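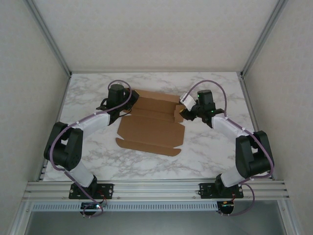 Two-arm box folding: which fingers, which controller?

Board: Grippers, Arms and Bits | Started by Zinhle Zwane

Zinhle Zwane wrote:

Hello all! I've finally got the pair working together on flat cardboard blanks and I'm having far too much fun with it, so I thought I'd start a proper thread for the comparison instead of cluttering up the old one.

Both arms are on the front rail facing the blank, one going for the upper left corner and the other for the upper right by the little tab. I've been swapping fingers between runs. So far I've tried:

- the Gruro parallel fingers (hard tips, quite narrow)
- the Bateo soft ones (rubbery, wide, a bit squashy)
- one of each, which I'll come back to

I did 16 attempts per set, same blank design each time, with a fresh blank whenever the creases started to go floppy. An attempt counts if both side flaps end up standing and nothing has torn. Gruro managed 13. Bateo managed 4. Yes, four! I was properly surprised, as I'd bought the soft ones expecting them to walk it.

The trouble is getting under the edge. A flat blank lies tight to the surface and the soft fingers just push it along. The hard ones are thin enough to get a tip beneath and then you're away. Once the flap is up, though, the Bateo fingers are lovely. They hold on without leaving a mark, and the Gruro tips do leave a dent if I'm greedy with the closing force.

Controller is the Lerel at the moment. I've also got a Fawzy on the shelf that I haven't wired in yet. Anyone run both?

---

kestrel_bench wrote:

Great stuff, and thanks for giving the numbers for both. I don't think it's fair on the soft fingers though. You're scoring the whole job, and most of what they fail at is the first centimetre. Have you tried starting with a flap already lifted a bit? I'd bet the gap closes.

Also, which blanks? The ones with angled ends on the long flap behave very differently from plain square ones in my hands.

---

Zinhle Zwane wrote:

Angled ends, yes, on the long bottom one. The arms don't touch that one yet, I'm only working the top half.

I could pre-lift the flaps but then I'm doing the hard bit for them! My blanks come flat off a stack and I want to feed them in flat.

---

Niamh Ó Riain wrote:

I'm with Zinhle on that. If it's flat in real use, test it flat.

On controllers, I ran a Lerel for most of last winter and moved to a Fawzy in June. The Fawzy is much nicer for two arms. You can tie both to one clock and they close together, where the Lerel always let my left arm get there a touch early. With cardboard that little bit matters, because the first gripper to close drags the sheet and the second one arrives to find the edge has moved.

Setting it up is a pain, mind. Set aside an evening and have biscuits in.

---

oldsprocket wrote:

Disagree about the Lerel. I've had two arms on one for ages and the timing is fine if you send both moves in the same packet. Most people send left, then right, and then blame the box. Check that before you rewire everything.

I'd look at those cables first as well. The loops over the grippers are a good height, plenty of slack, but they come down past the elbows and round the bases, and mine used to catch there when the arm folded right back. Gave me a tiny jerk at the end of every reach. I spent ages blaming the fingers.

---

Zinhle Zwane wrote:

Ooh, right, I AM sending left then right. I'll have a go at that tonight before the Fawzy comes off its shelf.

The cables have been all right so far, but I'm not folding the arms back very far for this. I'll watch for it. I've got little white clips holding them and I can always add another.

---

Niamh Ó Riain wrote:

Same packet helps, I'll give you that, oldsprocket. It didn't cure it for me. My two arms aren't quite the same age and one is slower off the mark, and the Fawzy lets me hold the quick one back. If Zinhle's are a matched pair she may never notice.

---

pip_and_solder wrote:

What's the surface like for camera work? I tried a marble pattern and my edge finder kept picking out veins instead of cardboard. Went to plain green card in the end.

---

Zinhle Zwane wrote:

It's a pale grey and white marble pattern and I've had no bother, but the blanks are brown and I'm picking them out by colour, not by edges. White card would be a nightmare on it, I expect. The grey walls round the back and sides help a lot, there's nothing behind the arms for the camera to get excited about.

---

kestrel_bench wrote:

You said you'd come back to the mixed set!

---

Zinhle Zwane wrote:

I did, sorry! Gruro on the right, Bateo on the left. The right one gets under the tab and lifts, and the left one is meant to press down on its corner and keep the sheet still. I've only done a handful so I won't give a score, but I LOVE how it looks when it goes well. The sheet hardly slides at all. I'm going to do a full set of 16 to match the others.

Update, later on: same packet for both arms is in. The left arm isn't early any more, as far as I can tell by eye. Thank you oldsprocket! Lerel stays for now.

---

oldsprocket wrote:

Glad to hear it. I still think you want more than 16 per set. Do 100 and I'll believe the mixed one. Thirteen against four is a big gap, but if the mixed set comes in at eleven or twelve you won't be able to tell it from the Gruro.

---

Niamh Ó Riain wrote:

100 per set is a lot of cardboard! How many goes do you get from one blank before the creases are useless?

---

Zinhle Zwane wrote:

Nearly 4 if I'm gentle, fewer with the Gruro at full squeeze. So I'd need a bigger stack. I'll ask at the packing place where I get them and do the long run with mixed and Gruro only. The soft pair can sit that one out.

---

kestrel_bench wrote:

Still say the soft pair deserves a pre-lifted run. Even ten.

---

Zinhle Zwane wrote:

Go on then. Ten, for you.

Reader comments (3)

marrowfat: Been putting off a second arm for ages and this has tipped me over. Which rail spacing do people use?

Tess B: Try a strip of fine sandpaper on the Gruro tips. Mine dent less because I can close them more softly.

jonquil77: Sandpaper scuffs printed blanks, so only do that on plain brown.

Search this board
Search terms
Go

Recent threads
Lerel firmware: who has gone back to the old one?
Fawzy wiring for two arms, step by step
Bateo soft fingers on fruit and veg
Best way to clip cables on a moving elbow
Wrist cameras or one fixed camera?
Gruro spare tips, where to find them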